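**Plastic bag** (also poly bag, sandwich bag, carrier, depending on who you ask)

A plastic bag is a thin, flexible pouch made from polymer film, nearly always polyethylene, and I've been writing and rewriting this entry for our household wiki since October because I keep finding more to say about it. Bear with me!

The film comes in two main sorts. Low-density polyethylene is the soft, stretchy, see-through stuff you get round bread and in freezer bags. High-density is the crinkly, rustly kind used for thin supermarket carriers, and it's stronger for its weight, though it tears in a nasty long line once it gets going (usually halfway up my stairs). Both start as little pellets, which are melted and pushed through a ring-shaped slot. Air is blown up the middle so you get a huge tall bubble of plastic, and the bubble is cooled, flattened and wound on to rolls. I had a look round the Pinto works years ago and could have watched that bubble all day.

After that the tube is sealed with heat and cut. Where the seal goes decides what you've got: one across the bottom makes a flat bag, and seals down both sides make a side-weld bag, the type most sandwich bags are. Gussets are the folded-in bits that let a bag open out into a box shape.
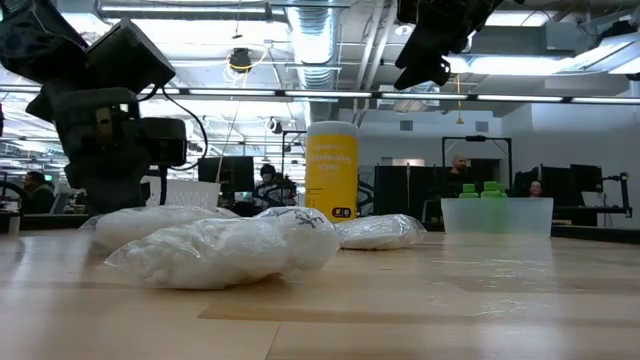
Thickness is given in microns, or in "gauge" if you're dealing with an older supplier. A normal food bag is fairly thin and a rubble sack is many times thicker. Tadeusz Brzozowska, who used to buy packaging for Tekudgate, taught me to ignore the word "heavy-duty" on a label and look for the number, and I've bored other people with that advice ever since. His last order before he retired was for 3,757 bags at 90 microns, which he still thinks was a bit thin for gravel.

Closures deserve an entry of their own, really. There's the knot, the wire twist, the little square bread tag, the press-and-seal strip and the slider. I like press-and-seal best, except that crumbs or flour in the groove will stop it gripping, so wipe it first. Sliders are easier on sore hands but they can leave a tiny gap at the end, and I wouldn't trust one with soup.

Freezer bags are just thicker food bags with a better seal. Squeeze the air out before you close them and freeze them flat if you can, they stack so much better that way. Write on them before you fill them! Ordinary biro slides about on the film, so you want a permanent marker.

As for getting rid of them, many kerbside schemes won't take thin film because it winds itself round the sorting machinery, but plenty of larger shops have a collection point. I wash and reuse the sturdier ones, though never after raw meat.

See also: *Cling film*, *Bin liner*, *Paper bag* (still a stub, sorry).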